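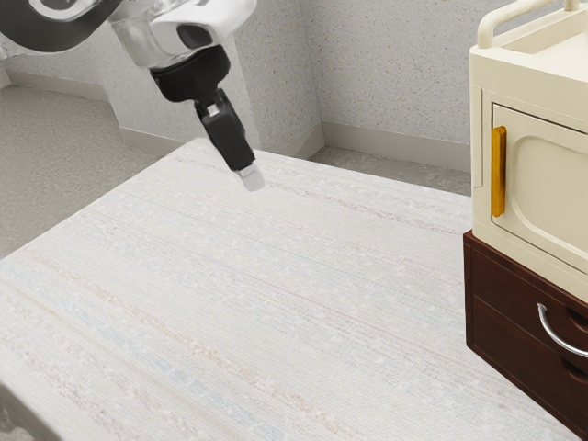 Courses > Robot Learning > Unit 8 > Notes: Randomized Scenes and Why Your Policy Fails

These notes go with the August lab. They assume you did the reading, or can fake it well enough to follow along.

1. Where we left off

Last unit you trained a policy by imitation. You gave it demonstrations, it copied them, and most of you wrote in your reports that it "learned to open the cabinet." Several of those policies had learned to move to one spot and pull. If the cabinet happens to be at that spot, the two are hard to tell apart, and the success rate looks wonderful.

The method in this unit is meant to pull them apart. We take one task, keep the goal fixed, and change everything the goal doesn't depend on.

2. The setup

The task suite is Gamthorpe, which runs entirely in simulation. The arm starts over a tabletop. The cream cabinet with the yellow handle stands on top of the brown drawer unit, and the instruction is either "open the cabinet" or "open the top drawer." Both fixtures have handles, one above the other, so a policy that ignores the instruction has a fair chance of pulling the wrong thing with great confidence. Watch for it. It is the most common failure in the lab and also the funniest, until it is yours.

Three things get changed between episodes:

Look. Colors and textures of the table, walls, floor and fixtures. The shapes stay put.

Layout. The cabinet and drawer unit move as one piece, and the starting pose of the arm shifts.

View. The camera moves and tilts within a small range.

The joint limits, the friction and the door hinge are left alone. Changing those is a different experiment and we get to it in Unit 9. Please don't "just try it" in this one. The grading script will not understand.

3. The numbers

The training set has 900 demonstrations. In the narrow condition they all come from a single scene. In the wide condition they are spread over 21 scenes, with the same total. This matters. If the wide condition had more data, you would have shown that more data helps, a result that is already taken.

Testing uses 595 episodes in scenes neither policy has seen. Same seeds for both. If you change the seeds, say so in the report, and say why, and expect me to read that paragraph twice.

4. What to expect

On its own training scene the narrow policy usually wins. Students find this upsetting and go looking for a bug. There may be a bug, but the result is normal: it had all of its practice in one room and it is very good at that room.

In new scenes the order flips. Changes in look hurt the narrow policy least, layout hurts it more, and view tends to finish it off. Fasil Feyisa ran the same comparison with the Ambaye encoder, frozen, and found that the damage from look mostly went away while the damage from view stayed. A good picture encoder can know a handle when it sees one and still leave the arm reaching for where the handle used to be.

The wide policy is not a hero either. It hesitates. You will see the fingertip hover above the table for long stretches before it commits. Maricel Mangubat's reading is that demonstrations from different layouts disagree about the first move, so the policy averages them and gets nothing much. Her fix is to predict short chunks of motion in place of single steps. Try it if you have time. Section 6 of the lab sheet has the flags.

5. How to score it

Success is the door or drawer past the threshold angle or distance when the episode ends. Touching the handle is not success. Opening the drawer when asked for the cabinet is not half of anything.

Report look, layout and view one by one before you report the mix. One average over all three hides the part worth knowing, and it hides it very neatly, so people are fond of it.

Also save the failures. Pick 8 at random - at random, not the ones that make a nice story - and write one line for each: wrong fixture, missed handle, slipped, never moved, other. If "other" is your largest group, your groups are bad.

6. A warning about claims

Nothing in this lab tells you what a real arm would do. The table never wobbles and the lights never flicker. What you may claim is that spreading the same demonstrations over more scenes helped in new simulated scenes, for this task, by the amount you measured. Write that down in the report. It will look small on the page. Leave it small.

Reports are due at 5 p.m. through the usual form, plots included, axes labeled.

Related notes
Unit 7: Imitation from Demonstrations
Unit 8 Lab Sheet: Running Gamthorpe
Using the Fetine Plotting Scripts
Unit 9: Changing the Physics
Frozen Encoders, Short Version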